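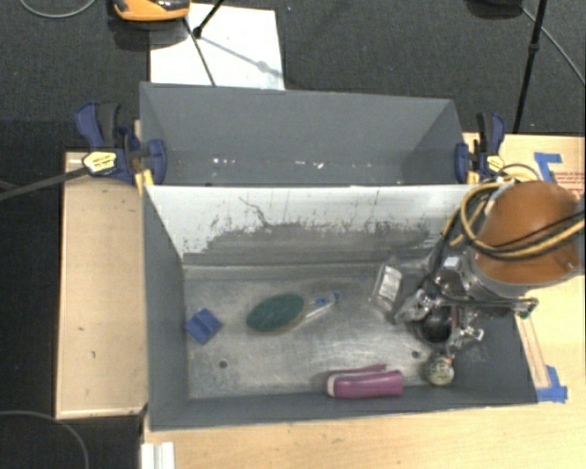

Is the Brirkby drawer organiser worth buying if you only have one messy drawer?

It is worth it for a deep drawer, and poor value for a shallow one. The trays stand 6 cm high, so measure the inside of the drawer before you order.

I bought mine in April for the drawer under the kitchen worktop, the one that takes batteries, string, takeaway menus and spare keys. The set comes as four trays with clips that join them along the long sides. There is a wider set called the Pludum, with a lid, which I have not tried.

Putting it together took a few minutes. The clips are stiff at first and the leaflet shows them upside down. Once they are on, the trays move as one piece and don't slide when the drawer is pulled open quickly. My old set did, and everything ended up at the back.

The dividers are the weak part. They slot in at fixed points, and none of those points suits a pair of kitchen scissors lying flat. I took two of them out and left one tray open for long things. Small items such as drawing pins creep under the dividers, so those now live in a jam jar.

Cleaning is easy. The trays have rounded corners and a damp cloth gets into them. Pen ink did leave a mark that washing-up liquid would not shift.

My neighbour Seidu Kyei has the same set in his workshop, where he keeps screws and drill bits in it. He says the bottoms bow a little when full and he would not put anything heavier in. In a kitchen I have had no trouble with that.

Delivery from Zondau was quick, but one clip was missing. I wrote to them and a man called Ayuba Aidoo replied the next morning and posted a bag of spares without asking for the tray back.

Good points: firm clips, easy to wipe, spares sent free.
Bad points: fixed dividers, unclear leaflet, too tall for many drawers.

I would buy it again for the kitchen - for the desk I would look for something lower.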